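Tukow Small Leather Goods and Card Holders - README

Last changed June 30, 2025. Maintained by Madalena Prata and Joaquim Veloso.

What you get

A collection of 2,125 pictures of wallets, card holders, key pouches and coin purses lying on ordinary household surfaces, with one line of notes for each. The notes say what kind of item it is, whether it is open or shut, and whether anything can be seen in its pockets. They say very little else, and we would ask you to be suspicious of any copy that claims more.

The first release was called a "complete guide to everyday carry" by the people who hosted it. We didn't write that and don't believe it. It is a lot of card holders on a few tables and worktops.

Files

notes.csv - one row per picture
surfaces.txt - list of the surface names we allow
withdrawn.txt - rows taken out, with the date and a short reason
pictures/ - numbered folders, not sorted by item

The numbers in the folder names mean nothing. Two people have written to say they found a pattern in them. There isn't one.

Columns in notes.csv

item: wallet, card holder, key pouch, coin purse, other
state: open, shut, part open, can't tell
colour: main colour only, in plain words
contents: none seen, card, coins, paper, mixed, can't tell
surface: from surfaces.txt
checked: initials of the second reader

Of the 2,125 rows, 1,897 have been read by a second person. The rest have one reader's word for it, and we would leave them out of any test you care about.

On material

There used to be a "material" column. Graça Figueiredo went through 80 rows with the items on her desk and found so many wrong guesses between leather and coated fabric that we dropped it. If you need material, get hold of the items. A picture is a poor judge of leather, and a shop label is sometimes worse.

Open holders and empty pockets

Card holders that open out gave us more arguments than anything else. Joaquim wanted a single contents value for the whole item, which works for a purse and badly for a thing with several sleeves. The rule now is that one filled pocket is enough to write "card", even if the next one is bare. The light blue holder with the darker stitched edges goes down as open, with a gold VIP card in the upper sleeve and the lower pocket empty, so its contents value is "card" and the empty pocket is lost from the notes.
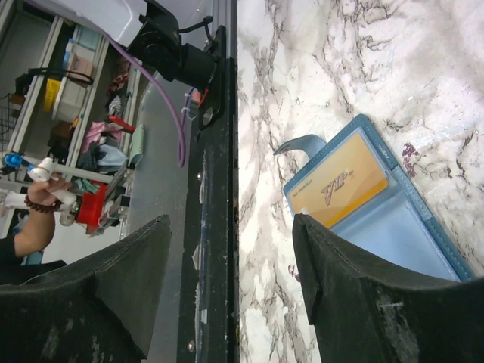 Words printed on a card are not evidence of what the card does. An early reader had put "membership card" for anything with large lettering, and we took all of those out. VIP on a yellow-gold card tells you that somebody printed VIP on it. Surface names get the same treatment: a white worktop with grey and black veins is "marble pattern", and nobody writes "marble" unless they know what the slab is made of.

Known problems

Black items on dark tables are badly noted. Colour words drift between readers, mostly at the blue and grey end. The value "part open" covers too much, and Fernanda Valente is going through 414 of those rows again in July. Until that is finished, treat "part open" and "open" as one value.

Corrections

Send the row number and what you think is wrong. Please don't send a whole replacement file.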